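Budget thread: second arm now, or wait a year?
August 25, 2026 | posted by dunleavy_bench
Reading time: 3 minutes

dunleavy_bench
Need a sanity check before I send in the request. We price kit for small-parts handling: cables, thin rods, fiddly bits. The Vorkska quote covers two arms, one gripper and one hand. Wakitz will sell us one arm now and "a pathway" to a second, and I have 18 months of budget to be wrong in.

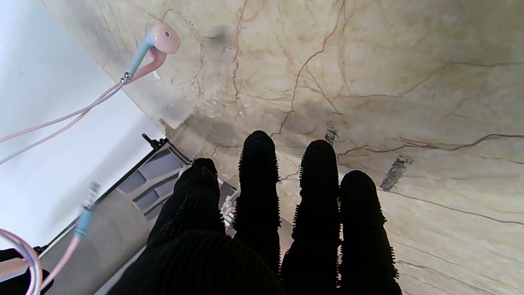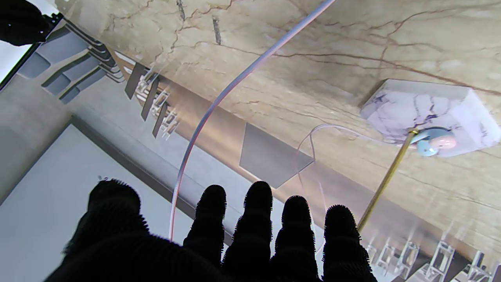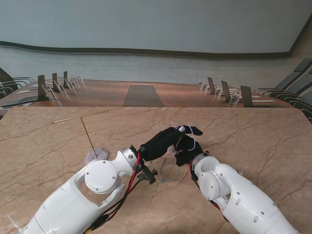 My boss thinks the gloves are where I'm hiding money. Gloves are a consumable, and I want them on their own line, away from the hardware. Look at the fuzz along the edges of the black fingers and tell me you'd book that knit as a capital asset. I've put down 30 spares for the year and $3,000 for everything soft or bendy.

torque_and_regret
30 is a lot of gloves. We got through July on two.

dunleavy_bench
Doing what, waving?

torque_and_regret
Picking up boxes. Fine, point taken.

lowbidder501
I'd skip the hand and buy two plain grippers. Hands are what you put in the budget when the director is coming to visit.

mildly_calibrated
Disagree. Try getting a clamp under a thin cable on a flat slab. My complaint is with the red and black cables down the outside of the left arm. Price some cable covers and spare leads now, or you'll be paying for them in a hurry later. Same speech I gave in the Londovon thread, where it was also ignored.

lowbidder501
It was ignored because it was four pages long.

dunleavy_bench
Adding a cable line. What about the table? Facilities wants to charge us for a proper bench.

torque_and_regret
You've got marble and you're asking for a bench?

mildly_calibrated
Get the bench. Stone is lovely until you want to bolt something to it. And ask Wakitz in writing what "a pathway" costs.

dunleavy_bench
Asked. They sent a brochure. Going with two arms, request goes in tonight.

Related threads
Vorkska service plans: read page two first
Londovon cable covers, long post
Who pays for the bench, you or facilities?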